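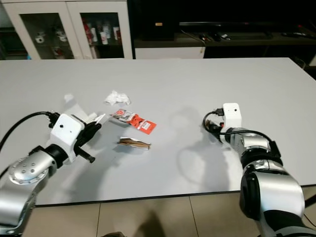

*Packaging and paper on a white tabletop.*

## Unit 2: Where does packaging go?

Welcome to my favorite unit of the whole course! In Unit 1 we followed a product from the factory to the store. Now we pick up the story at the moment the product comes out of its wrapper, and I think the wrapper's life from here on is far more interesting than the product's.

### The basic split

Most of what a household throws out falls into a handful of streams: paper and cardboard, plastics, metals, glass, food scraps, and everything left over (the "residual" stream). Cities draw the lines in different places. Some collect paper on its own, some put it in with cans and bottles. The second setup is called **single-stream** collection, and you will see the term in nearly every reading.

Single-stream is easy on the household and hard on the sorting plant. Broken glass gets into the paper, leftover soup gets into everything, and the bales that come out at the far end sell for less. Keep this trade-off in mind when you read the Niltport case, where the town switched systems twice.

### Why small and thin things cause trouble

Sorting plants use screens, magnets, air jets and optical scanners, and I could talk about the optical scanners all day. (They read how a plastic reflects infrared light - brilliant!) But most of these machines were built for bottles, cans and boxes. Anything small tends to drop through the screens with the broken glass. Anything thin and flexible can wrap around the turning shafts, and then the whole line has to stop while somebody cuts it free.
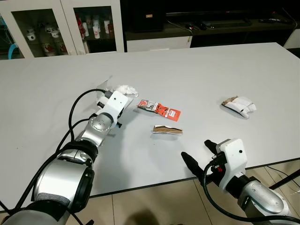

Film is the classic headache. It weighs almost nothing, so you need a huge amount of it to make a bale, and it rides along with the paper because it lies flat and light like paper does. Many towns ask people to keep it out of the curbside bin altogether.

Tissue has a different problem. Paper fibers get shorter each time they are pulped, and tissue is often made of short fibers to begin with, so there is little left to recover. Used tissues usually belong with the trash or, where the local program takes them, the compost.

### Words to know

- **Contamination:** material in a stream where it doesn't belong
- **Residue:** what the plant can't sell and has to send to landfill or burn
- **Capture rate:** the share of a recyclable material that really gets collected
- **Bale:** a pressed block of sorted material, ready to ship

People mix up capture rate and contamination every year. A town can have a wonderful capture rate and terrible contamination at the same time!

### Before next class

Read the Niltport case and the short piece by Hubert Malinowski on paper mills. Then find the sorting rules for your own address and bring a copy. We'll compare them in pairs, and the differences are always bigger than people expect. Hendrik De Smet joins us in October to talk about glass, so start saving up your questions.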